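4 Fitting the wall-mounted coat rail

Read this section through before you drill. The Rollside rail comes in one length and is fixed to the wall with the two end brackets and one centre bracket supplied. The work takes one person, though a second pair of hands is useful at step 7.

You will need: a drill, a 4 mm pilot bit, a spirit level, a pencil, a tape measure and a cross-head screwdriver. The screws and wall plugs in bag B are for solid brick or block. For plasterboard, buy suitable fixings separately.

CAUTION: Check for hidden cables and pipes before drilling. Do not drill directly above or below a socket or light switch.

4.1 Marking out

1. Decide on the height. For adults' coats, 141 cm from the finished floor to the centre of the bracket leaves room for shoes on the floor beneath. For a child's rail, measure to the child's shoulder.

2. Hold the paper template from the Jiswood box against the wall. Tape it at both ends and check it with the spirit level. Do not go by the skirting board, as floors in older houses are often out.

3. Mark the screw positions through the template with a pencil. Keep the end brackets at least 15 cm from any corner or door frame so that the hangers can turn.

4. Take the template down and keep it. It is needed again if you add the lower shelf (section 6).

Note: On lath and plaster walls, find the studs first and move the centre bracket to the nearest one. It does not have to be exactly halfway.

4.2 Drilling and fixing the brackets

5. Drill the pilot holes, then open them up to the size printed on the plug bag. Clear the dust out of each hole and push the plugs in until they sit flush.

6. Screw the brackets on with the slots facing upwards. Leave the screws a quarter turn loose for now. The left and right brackets are handed and are stamped L and R on the back.
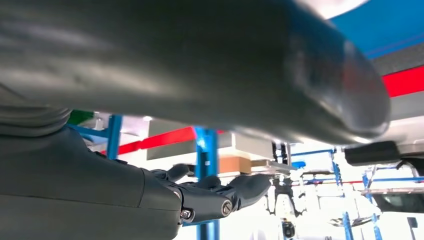 Rounded end, seen from close by.

4.3 Hanging the rail

7. Lower the rail into the centre bracket first, then into the two end brackets. It should drop in without force. If it binds, slacken the bracket screws a little more and try again.

8. Tighten all the bracket screws by hand. Do not use a power driver for this, as the threads in the bracket strip easily.

9. Fit the locking pins from bag C. Each pin clicks when it is fully in.

CAUTION: The rail is rated for 12 kg, spread evenly. Do not hang from it or use it as a grab rail.

4.4 After fitting

Leave the rail unloaded overnight if you have used filler around the plugs. Check the bracket screws again after a month of use, and after that whenever you clean the rail. Wipe it with a damp cloth and dry it. Scouring pads and solvent cleaners will mark the finish.

If you are replacing an older Keskinen rail, the existing holes will not line up with the new brackets. Fill them and let the filler harden before marking out.

Spare pins and brackets can be ordered from Zoltbridge. Give the part number on the back of the bracket when ordering.

Section text revised 6th March by Bhupendra Nishad. The fixings list in section 2 will be revised in April.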